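Hilde Leemans
Thread on dark-rimmed tableware, wood-grain trays and what I check before putting either into regular use. Kitchen notes, no discount codes.

1/ The white pieces have a thin dark rim and fine radial streaks in the glaze. Streaks like these are decoration. Scratches cross them at odd angles, so tilt the piece under a lamp and look for lines that don't point at the centre.

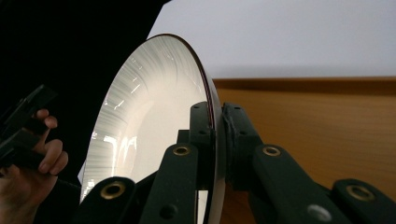 2/ Rims next. Run a dry fingertip round the full edge, both directions. A chip too small to see will catch the skin. Anything that catches goes under a plant pot.

3/ Glossy glaze shows cutlery marks as grey lines. Mild cream cleaner, soft cloth, rinse. I use the Closent one. Prolholm does the same job but takes longer to rinse off.
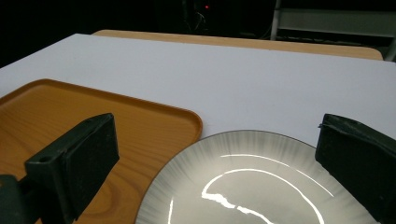 Orange wood-grain tray and dark-rimmed plate on the white table.

4/ On the tray: the grain is printed, so no oil and no wax. Wipe with a damp cloth, dry at once, store on its side. The raised rim is shallow. It will stop a teaspoon, it won't hold a spilt mug of tea.

5/ My limit is 4 pieces per tray. My dinner plate is 673 g on the kitchen scale, the deep bowl 832 g. Heavy items go in the middle, light ones at the corners.

6/ Rosângela Lins asked whether the plate should live on the tray or beside it. Beside, for me. Glazed bases can have a rough foot ring and that will mark a print - slowly, but it will. If you must stack, put felt between.
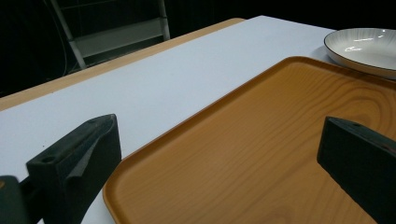 Vieira, March

7/ A matt white tabletop is good for sorting crockery, as dark rims show up clearly against it. It also shows every crumb, so wipe first.

8/ Felt discs are from Trasteck, the thin ones. The thick ones make a stack of bowls lean. Cupboard shelves tomorrow.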